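Part-time help wanted, community tool library, Rimstead

Rimstead Tool Library is looking for a part-time desk person, evenings and one weekend morning. Start in July if you can, sooner is fine.

What you'd do: check tools in and out, look them over when they come back, call people who are late. Wipe down, re-tag, put back on the right shelf. Some sharpening if you know how, we'll show you if you dont. Phones. A little sweeping at close.

We have 275 members and the list keeps growing, so it gets busy before a long weekend. Everybody wants the same tile saw.

Shifts are 2 evenings a week plus Saturday morning. Doors close at 7. Pay is hourly, same rate for everyone on the desk, ask when you call. Free membership while you work here, and you can borrow on your days off like anybody else.
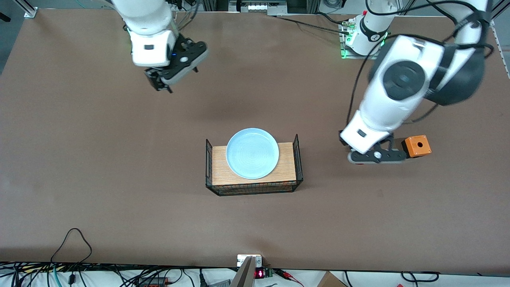

Desk staff from last year, asked what new people should know, said the returns are the real job: open every case while the borrower is still standing there, becuase once they leave you'll never find that missing drill bit. Also wear shoes you can stand in.

You should be OK lifting a floor sander with a second person. Know a wrench from a pair of pliers. Patient with folks who have never held a drill. Second language a big plus, any language. No degree needed, no cover letter either.

Not a fit if you need full time. We can't do it this year, sorry.

To apply: stop by the desk on Oltari Street any Thursday evening, or leave a message on the library line. Tell us your name, which evenings work, and one thing you've fixed. Keep it under 200 words if you write it down. Open until filled.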